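Chapitre 6
Apprendre à saisir par la démonstration

6.1 Du geste humain à la donnée

Les chapitres précédents supposaient un robot déjà présent sur le lieu de la tâche. La méthode étudiée ici lève cette contrainte : l'opérateur tient lui-même la pince, munie d'une caméra, et exécute la tâche à domicile. La politique de commande est ensuite apprise à partir des images et de la trajectoire reconstituée de l'outil.

Le corpus Metura, constitué à Jolville sous la direction de Peiyu Kang, servira de fil conducteur. Il comprend 3000 démonstrations, dont 1859 portent sur le rangement de petits accessoires : barrettes, élastiques, bracelets. Ces objets légers, parfois souples, mettent en défaut les méthodes fondées sur un modèle géométrique rigide.

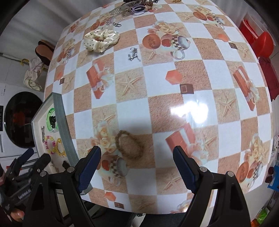

6.2 Variabilité des surfaces et des objets

Un bracelet de ficelle tressée posé sur une nappe à motifs se détache mal du fond, et le reflet d'un éclairage sur le plastique peut masquer un contour. L'objectif à grand champ courbe en outre les bords de la table. On conservera néanmoins de telles séquences dans l'ensemble d'apprentissage : une politique entraînée sur fond uni se généralise difficilement aux intérieurs habités.

La section 6.3 formalise le problème d'imitation. La section 6.4 compare deux politiques, évaluées à Onthorpe sur 132 essais de saisie.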